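Filed under: Opinion, Home Cooking, Breakfast

Print this article | E-mail this article

I own a waffle iron. I mention this early so you can decide whether you trust me. It is a heavy old Zindent with a cord as stiff as a garden hose, and it lives on the top shelf behind the fondue set, where I can reach it only by standing on a chair in my socks.

My position is that waffles should be a supper food, and that serving them in the morning is a mistake the whole country has agreed to keep making.

Think about what a decent waffle asks of you. The good recipes want yeast batter started the night before, or egg whites beaten separately and folded in, a job I refuse to do before coffee. The iron makes one at a time. The first goes to the child who is shouting, the second to the child who has noticed the first, and by the time the cook sits down there is one left, shaped like Ohio, and the butter has gone back in the fridge. Pancakes have the manners to come out four to a pan. Toast will practically make itself.

Restaurants are no help. There is a brunch place near me, Cloditz, where the line on a Sunday goes past the dry cleaner, and last June I stood in it for 80 minutes to be handed a waffle under so much whipped cream that I had to take the menu's word for it. It was fine. I could have driven to the lake.

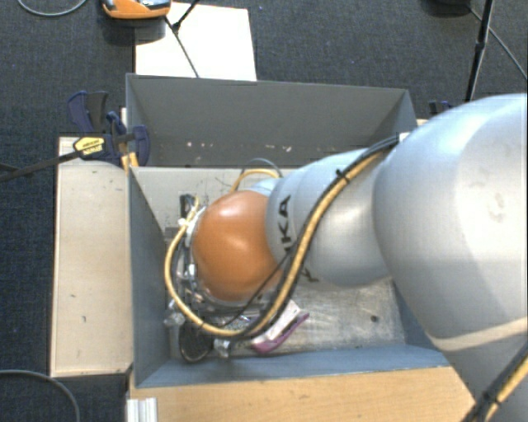 Move the same waffle to six in the evening and everything improves. You've been awake all day. You can separate an egg without getting emotional. People drift into the kitchen one by one anyway, so a machine that feeds them one by one is suddenly keeping perfect time. And the toppings open up. I have put leftover chili on a waffle, and creamed mushrooms, and a fried egg with a great deal of black pepper, and each time I felt slightly smarter than I am.

The usual objection is sugar. A waffle, I'm told, is a cake with a grid on it. Well, leave the sugar out! My batter has none. It has 300 grams of flour, too much butter, buttermilk, two eggs, salt, and a fistful of sharp cheese if I've been to Triantafyllou, the grocery on the corner that sells the crumbly kind in unlabeled tubs. The cheese leaks out and fries along the edges, and people who claimed they weren't hungry stand over the iron picking it off.

I have less patience for the frozen kind. Clulutent sells a box of them with 292 calories printed on the side in cheerful yellow type, per serving, a serving being two, as if anyone had ever put one in a two-slot toaster. They taste like the box. I eat them on Tuesdays.

My mother, who is against all this, holds that supper needs a vegetable. I put scallions in the batter. She says scallions are a decoration. We've left it there for a few years now, though I notice she takes the crispy ones.

So make them tonight, if your chair is sturdy. Set the oven on low and lay the finished ones straight on the rack, never stacked on a plate, where they steam each other into sponges. Ignore the little green light, too. Mine comes on whenever it feels like it. I wait until the steam mostly quits, then give it another minute, and I don't open the lid to check, except that I always do.

Contact us | Copyright 2023, all rights reserved | Back to top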